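Keeping delivered meals in good condition

Last updated 23 Apr 2023

A meal that travels 3 km in a sealed bag loses more quality to trapped steam than to cooling. Most of the damage can be limited at the kitchen bench.

Venting. Open every lid by a finger's width as soon as the order arrives. Fried items should come out of the container and go onto a wire rack. Paper towel underneath absorbs moisture but softens the base, so use it for draining only.

Reheating. Set the oven to 176 °C and preheat fully. Chips and battered fish go in a single layer on a bare metal tray, with the fan on if the oven has one. Check the centre of thicker pieces with a probe thermometer. Rice and noodles do better in the microwave, covered, with a spoonful of water stirred through first.
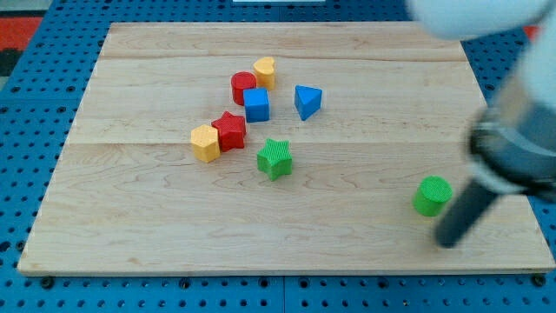 Sauces. Ask for them on the side where the ordering app allows it. The Wunley app has this under item notes; Trornik puts it on the checkout page. Dressed salads do not recover and should be eaten first.

Insulated bags. Wipe the lining with warm water and dish detergent after each use, then dry it open and upside down. The Gestby liner unclips along the zip side. Do not put it in the dryer, as the foil layer separates from the backing.

Leftovers. Transfer to shallow containers, label with the date and refrigerate promptly. Foil trays with acidic sauces should be emptied the same night.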